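About Delus

Delus is a home cleaning company based in Clendstead. Joyce Kinyua started it with one car and a list of 2 regular customers, both on the same street. We now have 33 cleaners and look after about 900 homes in Clendstead and Posside.

Most of our work is weekly or every other week. We also do move-out cleans, which are booked by the half day and priced before we start. Carpet and upholstery cleaning was added in April and can be booked on its own.

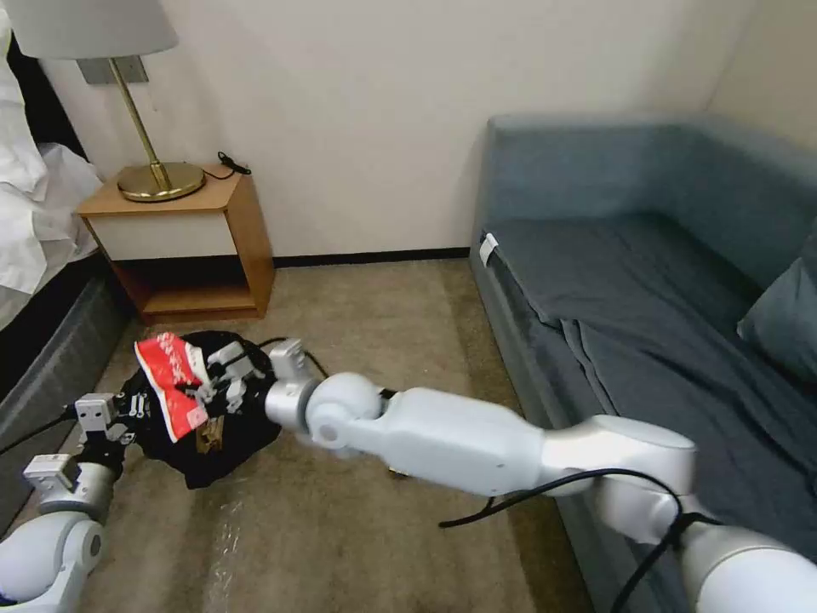

Each home is assigned a team of 2, and we try to send the same pair every visit. If one of them is out sick, the office calls you that morning and you can keep the slot or move it at no charge. Keys are tagged with a number only and kept in a locked cabinet at our Kombo Street office.

All our cleaners are employees. They are paid for travel between homes and are covered by our insurance.

The office is open from 8 to 4. Evening visits are available in Clendstead only.

Page updated 2023-08-24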